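Cullance Hand-Held Gripper Kit (pair)

Product page last updated 9/27/22

I've had the Cullance pair on the bench since January, and it's the kit I recommend to anyone who wants to collect folding demos without hauling an arm into somebody's house. You hold one gripper in each hand, do the chore the way you normally would, and the recordings go off to train your policy. Simple as that!

What sold me was our own result. We ran a folding study we call Turkville (all bedding and clothes, all in ordinary homes) and collected 2,747 demos across 11 bedrooms. I trained one policy on the lot and another on 600 picked at random, expecting the big set to win by a mile. It did win, but mostly on the puffy stuff.

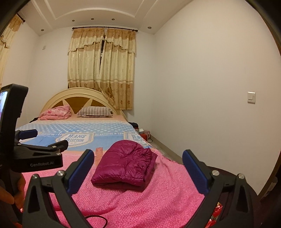

Quilted jackets are a pain, you see. They spring back, and the folds don't stay where a T-shirt's would. With the small set our policy kept letting go too early. Past 2,000 demos it started holding the fold down a moment longer before release, and I was pretty chuffed with that. Sheets and pillowcases barely changed, so if flat laundry's all you're after, save yourself the labour.

One thing I'd do differently: mix up the colours of garment and bedding from day one. We left that late and had to go back for more.

The kit works with the Astau logging software and exports to Vincze format. Spare finger pads are sold separately, and I'd grab a set while you're at it.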